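Search this site
Search
Advanced search

Monday, August 11, 2025
By the Damero Sport Research Group

4. Squad rotation and late goals in the regional cup

4.1 Matches and sources

The analysis covers 141 matches played over three seasons of the regional cup, from the group stage through the final. Match reports were supplied by the league office in Mumton and checked against the referees' sheets. Where the two disagreed on the minute of a substitution, we used the referee's sheet. Matches decided by forfeit were left out, as were those stopped for weather and not resumed.

A late goal is any goal scored from the 76th minute to the final whistle, including stoppage time. Extra time was treated separately and is not discussed in this section. Rotation was measured as the number of changes to the starting eleven compared with the club's previous competitive match. We did not distinguish between forced and voluntary changes, as only the larger clubs keep injury records that could be compared across seasons.

The matches produced 388 goals in normal time, and 73 of these were late goals. That share is a little higher than we expected before starting the work, though the cup format may explain part of it. A side that is a goal down in a knockout match has no reason to protect the score, and several reports describe defenders playing as forwards for the last few minutes.

4.2 Interviews with coaching staff

The match data say little about why a coach rotates. We therefore held 10 interviews with head coaches and assistants from clubs in Mumton, Odik and the surrounding districts. Each interview took place at the club or at the coach's home, whichever was easier to arrange, and followed the same short guide. Coaches were asked to talk through one cup match in which they had made several changes and one in which they had kept the same team. 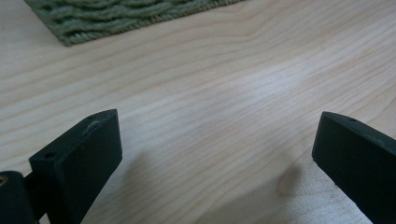

Figure 3. Tabletop and woven mat.

Most coaches described rotation as a question of the calendar first and the opponent second. Clubs with a league match three days after the cup tie changed more players, and their coaches tended to pick the lineup several days ahead. To get at the order of these decisions, we asked each coach to lay out player cards on a table, starting with the names that were certain to play. A plain surface such as the pale wood in Figure 3, with its thin, wavy grain, leaves the cards easy to read and to move. The goalkeeper was usually placed first and the wide players last. Coaches who rotated heavily often set down the substitutes before the final two or three starters, and they spoke about the bench as part of the same plan.

Two of the coaches at Odik clubs objected to the question itself. In their view the cup team is a separate team, trained for its own matches from June onward, and the word rotation does not fit. We kept their answers in the material but did not use them when comparing early and late lineup decisions.

4.3 Relation between rotation and late goals

Teams that made four or more changes conceded late goals more often than teams that made fewer. The difference was clearest in away matches and nearly disappeared at home. It was also smaller for clubs that used all their substitutions before the 76th minute – a group that includes Eze in each of the three seasons.

The reverse effect was weaker. Heavily rotated teams did not score noticeably more or fewer late goals than settled ones. Some coaches had predicted that fresh players would make a difference at the end of a match, and individual reports support this, but the pattern does not hold across the full set.

The strength of the opponent is an obvious problem for any reading of these results. Clubs rotate more against lower-division sides, and those matches are often settled well before the last quarter of an hour. We repeated the comparison using only matches that were level or separated by one goal at the 75th minute. The direction of the result was the same, but the number of matches was small and the gap between home and away teams could no longer be tested properly.

Pitch condition was noted in the reports too unevenly to be included. Travel distance is taken up in Section 5, together with kickoff time.

Contact | Copyright 2025 Damero Sport Research Group | Back to top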